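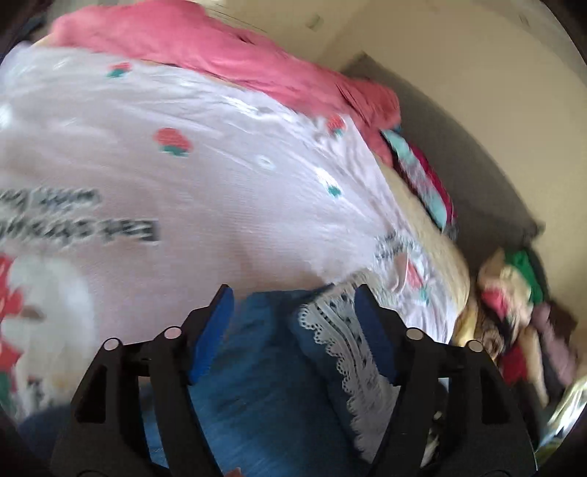

How often do you really need to wash bed sheets? Every week or two for most people, every week if the dog sleeps on them.

I went down this hole in September after my neighbor Hazel Schumacher told me she does hers every 10 days, on the dot, written on the calendar. I was doing mine... less than that. Let's leave it there.

So, new plan. Two sets per bed and no more. One on, one in the closet. I had 13 fitted sheets in there, and we own three beds. Some didn't fit any of them. Gone now, the animal shelter took the lot and was very nice about it.

Washing. Warm not hot, unless somebody's been sick. Half the detergent you think. Pillowcases inside out. Don't stuff the drum, the duvet cover eats everything else and you open the door to one giant wet dumpling with a sock in the middle. Button the cover first, that helps alot.

Softener, no. I quit it in spring and the towels dry me better. My aunt Ermelinda Teixeira swears by a splash of white vinegar in the rinse. Tried it, no smell after, can't say I noticed much else. Cheap though.

Drying. Line if the weather's ok. Otherwise low heat, stop it halfway, shake everything out, start again. Boring but the corners come out dry. Last month I skipped that and made the bed at 11 at night with a damp patch right where my feet go. Never again.

Folding the fitted one, I've watched the videos. Hands in the corners, flip, tuck, whatever. Mine gets rolled up and shoved in its own pillowcase with the rest of the set. Done in 2 minutes and teh closet door shuts.

Still haven't figured out the mattress protector. Label says one thing, the store said another. If you've got one that doesn't crackle let me know, mine sounds like a bag of chips.

Ok, dryer's beeping.

Recent posts
Moving the pantry, part 2
The Plavus kettle, one year on
Soup for when you can't be bothered
Why I gave up on the Stodow road shortcut
289 buttons in my grandmother's tin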